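報道関係各位

フェンデン市議会、議会質問制度の見直し案を可決
市長への口頭質問を拡充

フェンデン市議会は、9月定例会の本会議において、議会質問制度の見直し案を賛成24、反対11で可決いたしました。市長に対する口頭質問の機会を広げ、市政に関する議論の充実を図るものです。
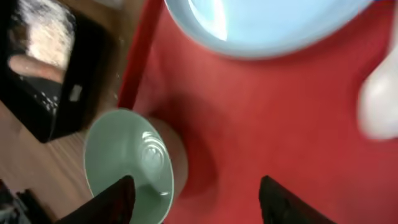

見直し後は、各会派の代表者による質問時間を一会派につき20分とし、再質問を二回まで認めます。あわせて、事前通告の期限を前日の正午に改めます。緊急を要する案件については、議長の許可により当日の通告も可能となります。

オルガ・ソサ議長は、「市民生活に関わる課題を速やかに取り上げ、市長から直接答弁を得られる環境を整えてまいります」と述べています。

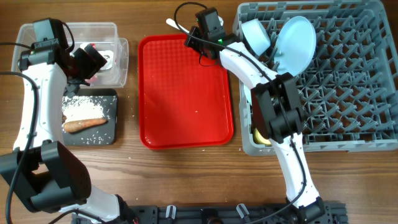 一方、採決に先立つ討論では、プシェミスワフ・リス議員から、少数会派の発言機会が十分に確保されないとの反対意見が示されました。議会運営委員会は、無所属議員への時間配分について引き続き協議を行います。
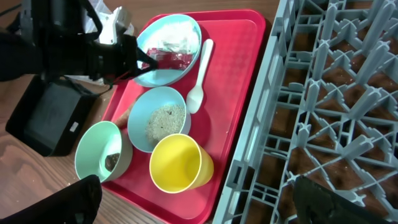

今後の予定

新制度は次期定例会の初日から適用されます。本会議の傍聴席は100席で、受付は午前9時に開始いたします。

本件に関するお問い合わせ先
フェンデン市議会事務局 広報担当 マヤ・トカシュ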